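Molside open day shows how home robots learn from household tasks

Molside opened its Endham workshop to the public on June 9, 2025, giving visitors a look at how its small team teaches robot arms to handle ordinary household objects. The doors opened at 10 in the morning, and by lunchtime the line at the main demonstration bench reached back to the coat racks.

The company, which moved into the former carpet warehouse on Ciler Road two years ago, has 14 employees. It builds software for two-armed robots meant for kitchens, laundry rooms and care homes. Most of its work happens out of public view, and this was the first time the building had been open to people without an appointment.

Visitors were taken through in groups, starting with the arms themselves. Two of them were mounted on a steel frame at waist height, with a padded rail between the robot and the crowd. During the morning session the robot folded dish towels, moved spoons from a tray to a drawer and stacked plastic bowls. It dropped one bowl in the first run and placed it correctly in the second. A staff member reset the bench between runs, a job that took longer than the task itself.

"People expect it to be fast," said Zixuan Ding, who leads the learning group at Molside. "We could make it faster, but then it knocks things over. For now we would like it to be careful."

Ding gave a short talk at the bench and repeated it through the day. She explained that the robot is not programmed with a list of movements for each job. It is trained on a large number of recorded examples, and some of those examples come from the robot being steered by a person at a second set of controls. Others come from people doing simple things at home with their own hands while wearing a camera at head height.

The second kind is cheaper to collect, and it is where the company has put most of its effort this year. Molside currently has 300 hours of this footage that has been checked and sorted. Each recording is cut into short pieces, and each piece gets a written label saying what the hands are doing. Faces, street names and anything with personal details on it are removed before the footage is used.

In the back room, visitors could sit at a desk and try the labeling work for themselves. A clip would play twice, and the person at the keyboard would write a sentence about it. Several people were surprised by how hard it was to agree on when one action stopped and the next one started. A mother and her teenage son spent most of their turn debating whether picking up a sponge was part of wiping a counter. Staff said the same argument comes up in the office most weeks.

The robot has its own problems with that footage. Human hands have more fingers and bend in more ways than the two-part grippers on the Molside arms, so movements have to be translated before the robot can use them. The camera also moves whenever the wearer turns to look at something. Ding said a good part of the past year went into software that works out where the table is and holds it still while the hands move over it.

Deng, a parts supplier that makes the grippers, had a stand near the side entrance. It brought three versions of the fingertip pads and let visitors press them against an egg, a sponge and a drinking glass. The softest of the three wears out quickest and will be dropped from the range, according to the staff at the stand. The eggs were real, and a roll of paper towels was kept close by.

The busiest spot in the afternoon was a wall of screens showing the kinds of tasks people are asked to do. There were shoes being laced, vegetables being rinsed, a shelf being dusted and a suitcase being packed. Small games are on the list too. Cups are useful to the team because they are light, look nearly the same apart from color, and often hide one another from view. A person watching has no trouble keeping track of a cup that passes behind a hand. Software loses it easily, and may then decide that a new cup has arrived.

Real homes matter here as well. Early recordings were made in a studio with a bare white table, and a system trained on them did poorly as soon as there was anything else in view. The instructions now ask people to leave their things where they are.
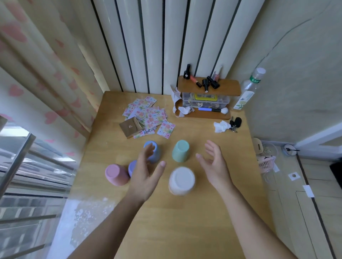

Five upside-down plastic cups on a table at home, with both hands at work over them.

Ding used the cups to explain what the team calls tracking, stopping a clip and asking the group where each color would be when it started again. Children did well at this. The software, running on a screen alongside, got most of the answers right but swapped two cups when a sleeve passed in front of them. She ran the clip again so that people could see the point where it went wrong.

Questions from the public were mostly practical. One man asked what a robot like this would cost, and was told there is no price yet. Another visitor, a retired nurse, wanted to know if it could help someone put on a compression stocking. Ding said it could not, and that work involving direct contact with a person was a long way down the list. Others asked about jobs, noise and what happens if the power goes out in the middle of a task. The arms lock in place when that happens - a staff member pulled the plug to show it, with a bowl still held in the grippers.

There were also questions about the people who make the recordings. Molside said they are paid by the hour, choose their own tasks from a list and can ask for their footage to be deleted. It has 50 people signed up at present, most of them in and near Endham. A sign-up sheet for new participants was on the front desk and had filled both sides by the time the last group went through.

Not every part of the day went to plan. The towel-folding demonstration was stopped for half an hour after lunch when sunlight from the high windows reached the bench and confused the cameras. Staff taped cardboard over the glass and started again. The coffee stand also ran out early, and people in the later groups were sent across the road.

The company will hold a second open day in July, with a longer session for schools in the morning. Groups will be smaller, and the labeling desks will be moved to the front of the building where there is more space. Places are free but must be booked ahead at the Molside front desk or by phone. The building has step-free access from the Ciler Road side, and parking is available behind the warehouse.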